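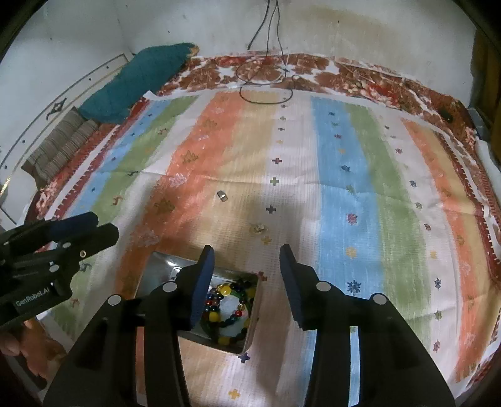 Attachment 1: bead bracelet in the steel tray, on the striped rug

Ticket 3412
Store: Alleo online, Edville
Product: Alwood small stainless tray
Category: Surface marks / fit
Status: Open, waiting on customer

Opened 20th April

Customer report:
I bought two of these trays for sorting bracelets before I put them up for sale at the market. The bracelet fits if I coil it, but it rests against the sides and I'm finding grey smudges on the yellow beads. The red and black ones seem fine, or it just doesn't show. The second tray does the same thing. I work on the floor on a Cunha rug and would like to keep doing that. Is it the tray or the beads?

Reply 1, support:
Thanks for the photo. Grey smudges are usually polishing residue left on new trays. Please try the following:
1. Wash both trays in warm water with dish soap. No scouring pads.
2. Dry fully with a white cloth and check the cloth for grey.
3. Repeat until the cloth stays clean.
4. Wipe the yellow beads with a damp cloth, no solvent.

Customer update:
Grey on the cloth for the first 2 washes, clean on the third. Beads wiped up fine except one, which still has a faint mark near the hole.

Reply 2, support:
Please leave the bracelet in a washed tray for 3 days and check the colour of the yellow beads again. If the marks come back we will exchange both trays for the next size up. Ticket stays open for 20 days.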